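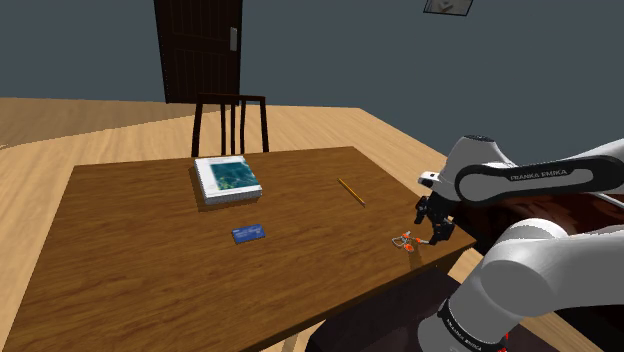
Mernelov Bench Planner
Budget and layout pack for a first robot arm

Buying a first arm is exciting, and it should be! The Mernelov pack helps you spend the money in the right order. You get a simulated room, a costing sheet and 3 hours of planning help, spread over as many calls as you like.

Pack price: 600
Order code: 2604
Licence: one site, any number of users
Room files: Warnwood (domestic), Kershaw (workshop)

What to settle before you ask for quotes

The arm is the big figure, but the smaller lines are where budgets slip – mounting, gripper fingers, delivery, safety checks, training time. The costing sheet has a row for each, with space for three suppliers side by side. We love how quickly it shows up a quote with something missing.

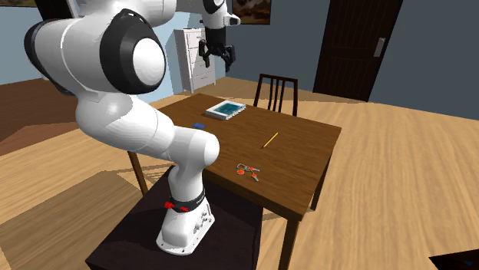

Mounting deserves its own line in the budget. An arm can go on the work table or on a separate stand, and the two choices lead to very different floor plans. In the Warnwood room the base is bolted to a dark platform beside the wooden table, which leaves the tabletop free for small things such as the yellow pencil. Try your own table height in the costing sheet before you order a stand.

Add-ons

Gunum object set, for planning pick-up jobs with everyday items: 324
Extra room drawn from your own floor plan: price on request

Room files open on an ordinary office computer. Updates are free until the December after you buy.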